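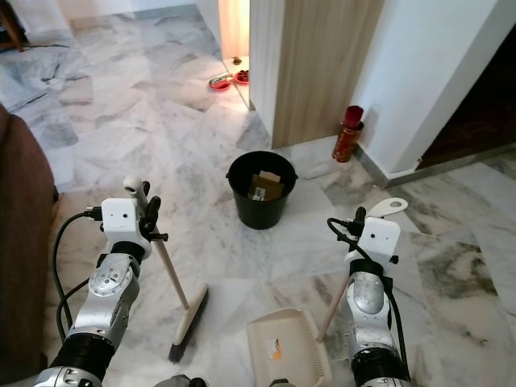
Yutong Yu wrote that the floor had been swept before every reading and that the hiss of the meter was still there, so dust under the sensor could be struck off the list. The relative humidity figures from the ground floor remained wrong in the same way as before: a flat line through the night, then a jump at the hour.

Ticket: Humidity logging, ground floor, marble area
Product: Tengate wall logger, with Provby floor probe
Status: Closed, with one item carried over
Priority: Normal

Original report

The floor probe is installed near the base of the north wall to track moisture coming up through the stone. Since the firmware update in September the readings do not move between roughly midnight and 6 a.m. At 6:00 the value jumps, in one case by 11 points, and then behaves normally for the rest of the day. The wall logger makes a faint hiss whenever the probe is plugged in. It did not do this before the update.

The stone was sealed two summers ago. There has been efflorescence along two joints near the wall and we need continuous night data to decide whether to strip the sealer. Gaps in the record are acceptable to us. Invented flat values are not, as they pull the nightly average toward whatever the last evening reading happened to be.

Already tried by customer:
New batteries in the logger.
Probe unplugged for 15 minutes and reconnected.
Floor swept and contact pad wiped with a dry cloth.
Logger moved to the other bracket, away from the light switch.

No change after any of these.

First response

Please send the export file covering at least three nights, plus the settings page in text form. Confirm whether the probe cable is the original or the extended version. Do not reset the logger yet, as a reset clears the internal event list.

Customer reply

Export attached. Cable is the extended version, bought through Gouveia with the probe. Settings below.

Sample interval: 15 min
Night saver: auto
Hold last value: on
Probe type: generic
Offset: 0
Clock source: network

I did not set "hold last value" myself. I do not recall seeing it in the old menu.

Analysis

The export shows normal sampling up to 23:45. From 00:00 the event list has one entry per interval, code 242, and the value column repeats the 23:45 reading. The first entry without a code is 06:00.

Code 242 means the logger asked the probe for a value and the probe did not answer in time. With "hold last value" on, the logger writes the previous reading into the file in place of a blank. That explains the flat line. It does not explain why the probe stops answering.

Night saver on auto lowers the supply voltage to the probe port between 00:00 and 06:00. The standard cable tolerates this. The extended cable drops the voltage further, and a Provby probe needs a short warm-up before it replies. With probe type set to generic, the logger allows 40 milliseconds. The Provby profile allows more.

Both settings were changed by the update. The old firmware had no night saver, and it stored the probe type in a location that the new version does not read, so it fell back to generic.

Recommended steps

1. Settings, Power, Night saver: off.
2. Settings, Probe, Type: Provby floor.
3. Settings, Logging, Hold last value: off.
4. Save, then wait for the display to return to the main page before touching anything else. Closing the menu early discards step 2.
5. Let it run two full nights and send the export.

The offset should stay at 0 for now. If you had an offset in the old firmware, send it to us and we will check whether it still applies under the Provby profile.

Customer reply

Steps done at 5:20 p.m. Step 2 did not stick the first time. I had pressed the back button twice. Second attempt was fine and the type shows correctly after a restart.

No offset in the old firmware.

Separate question: the old nightly averages for the affected period went into a report for the stone contractor. Can the file be corrected, or do I throw those nights out?

Response

The held values cannot be converted back into readings. The probe never sent anything, so there is nothing to recover. What you can do is filter the export on the event column and delete the value in every row that carries 242. The remaining rows are valid. We would not publish a nightly average from those nights, but the daytime figures can stay in the report.

One caution on the jump at 06:00. It looks dramatic in the chart but it is just six hours of slow change shown in one step. The contractor should not read it as a sudden rise in moisture at that time of day.

Customer reply

Two nights exported. No codes in the event column. The values drift up slowly after 1 a.m. and come back down once the heating starts, and that matches what the handheld meter showed when I stayed late to check it by hand. The chart looks like the ones from before the update.

The hiss is still there, a little quieter. It is audible from the doorway when the room is quiet.

Response

Thank you. The data problem is resolved on our side. The change to the night saver default has been passed to the firmware group, and the release notes will state that the probe type must be checked after updating.

On the hiss – this is the voltage converter on the probe port under load. The extended cable makes it work harder. It has no effect on the reading. A standard cable should stop it, but it will not reach from your bracket to the wall joint unless the logger is moved lower. The Trastero low bracket fits the same screw holes and drops the logger far enough. We do not stock it.

Customer reply

I will order the bracket. Please leave the cable item open until it arrives. The rest can be closed.

Closing entry

Closed: flat night readings, code 242, probe type lost after update.
Carried over: converter noise with extended cable, waiting for customer hardware.
Firmware note: added to known issues for the current version.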